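Bring Back the Long Lunch

When I started work in Zoltbridge, the offices on the canal side emptied at noon and filled again at one. You could hear it happen. Doors went, people came down the stairs, and for an hour the phones rang without being picked up. Customers knew this and called later.

I don't think anyone decided to end it. A meeting was put in at 12:30 because it was the only time everyone was free. Then another. By the time I left that job, most of us ate with one hand and answered messages with the other, and the kitchen on our floor had been turned into a storage room for old files.

My view is simple. A full 60 minutes in the middle of the day, away from the desk and away from the screen, should be a normal part of every job that can allow it. It should be written in the contract and the boss should take it too. That last part matters more than the contract. I have worked in places where the rule was generous and the manager ate at her keyboard, and everyone under her did the same.

People who disagree with me usually say they would rather finish early. I understand that. Parents with a school pickup at three have good reason to want it. But in most offices I know, the people who skip lunch don't leave early. They leave at the same time as everyone else, or later, and they are worse company by then.

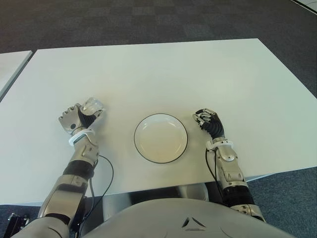
Does a longer lunch mean less work gets done?

Less gets done between noon and one, and most of it comes back in the afternoon. Tired people make mistakes after two, and someone has to spend time fixing them. I would take seven good hours over eight poor ones.

The food itself is a smaller matter than people think. In Stevska, where my wife's family lives, the midday meal is often soup and bread, then whatever was left from the night before. It is eaten sitting down, at a table, with other people. Nobody there would call it a special occasion. My father-in-law worked in a print shop for most of his life and ate lunch at a table every working day.

Cost is the better argument against me. A small shop with four people on staff can't always close for an hour, and a nurse can't walk off a ward because the clock says noon. Those places need cover, and cover costs money. Still, shifts can overlap. The hardware store in Hattar sends two people to eat at half past eleven and the other two when they get back. The counter stays open the whole time.

Large employers have less of an excuse. A company with 1000 people on the payroll can work out a lunch schedule. It already works out parking, badges and who gets the rooms with windows.

I would start with one change: no meetings between noon and one. It costs nothing and can be done by November – or by tomorrow, if the person in charge of the calendar is willing. After that, put some tables back.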